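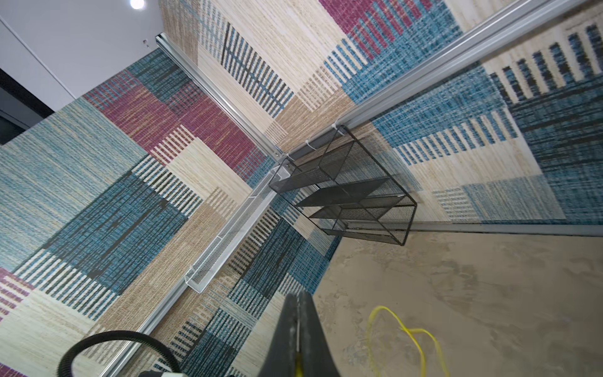
What is this dataset for?

Teaching a robot arm to put things away in an office that was not designed with the robot arm in mind. It holds the wrist camera recordings, joint logs and notes made by the Nukley Robotics Club during its spring tidying project, and it is shared so that other student clubs can make different mistakes from ours.

Nukley Tidy: data card

Version 2, February

Maintained by Tamás Balogh (recording, arm, apologies to the neighbours) and Leonidas Vlachopoulos (labels, file naming, complaints about file naming).

Background

The club entered the tidying class of the Gerska student competition, in which an arm has to pick up stationery and return it to wherever the judges think stationery lives. The rules run to several pages on safety and one sentence on what counts as tidy. We read that sentence a great many times and then started recording.

The arm is driven by hand from a second, smaller arm, which the club built and named Makris. Makris has a sticky elbow. If you see a pause halfway through a reach, that is the elbow and should not be taken as evidence of deep thought on the part of the operator.

What is in it

1680 episodes, each one a single attempt at a single task. An episode starts when the operator presses the pedal and ends when the operator presses it again, or forgets to, in which case it was trimmed by Leonidas with visible reluctance.

Tasks fall into these groups:

- put a pen in the wall organiser
- take a pen out of the wall organiser
- lay a ruler in the long tray
- move an envelope from one shelf to another
- look around without touching anything

The last group was Tamás's idea. It was meant to help with finding the corner of the partitions before a reach begins, and it is the only group with a perfect safety record.

Each episode folder has the wrist video, a joint log, a gripper log and a short text note. The notes were typed by whoever was driving and vary in usefulness. "Fine" is common. "Not fine" is also common. One says "see previous" and is the first episode of the day.

How it was recorded

The desk corner is made of fabric partition panels in a patchwork pattern with aluminium rails, and the storage hangs from the rails. We had hoped for plain grey. The pattern is magenta, teal and straw coloured, with stripes, and our first object detector found it far more interesting than any pen. Later versions calmed down. We kept the panels, as the university owns only those and was not moved by our written request.

There is a single camera view, from the wrist. Expect steep angles, ceiling lights wandering in and out, and part of the gripper in shot. The black mesh organiser gives very little for a depth estimator to hold on to, and the white perforated tray is nearly as bad from the other direction. If your method relies on clean edges, start with the envelope episodes.

Cables and hoses may also appear. We have not masked them.

Labels

Every episode is marked as success, partial or failure. Partial means the object ended up in the right piece of storage in a way that would annoy its owner. The two of us labelled separately and then argued. Where the argument was not settled, both labels are kept, under the keys label_t and label_l. Please do not write to ask who was right.

Splits

Training, validation and test are divided by recording day, so that the same afternoon never turns up in two of them. An earlier version was split at random and gave us wonderful scores, which we enjoyed for most of a week before Leonidas looked at the file list.

Known problems

- Gripper logs from the first day are in the wrong units. Multiply by 8. We checked.
- Seven episodes have a joint log but no video. They are listed in missing.txt.
- Left-handed operators are over-represented, the club being mostly left-handed for reasons outside the scope of this document.
- A model trained only on this corner will be very good at this corner. We tried ours on the desk opposite and it went looking for the organiser.

Use

Free for teaching and for student projects. If you use it in a report, mention the Nukley Robotics Club and the version number. We would like to hear from anyone who gets the ruler task working with fewer than 3000 training steps, partly to congratulate them and partly to check their split.

The loading script was written by Ustunden, the club next door, in exchange for our spare power supply. Bugs in it should be reported to them. Bugs in the power supply have already been reported to us.

Changes

Version 2: units note added, random split removed, "look around" episodes renamed from "misc_final_new".

Version 1: uploaded Sat 21 February, shortly before the building closed.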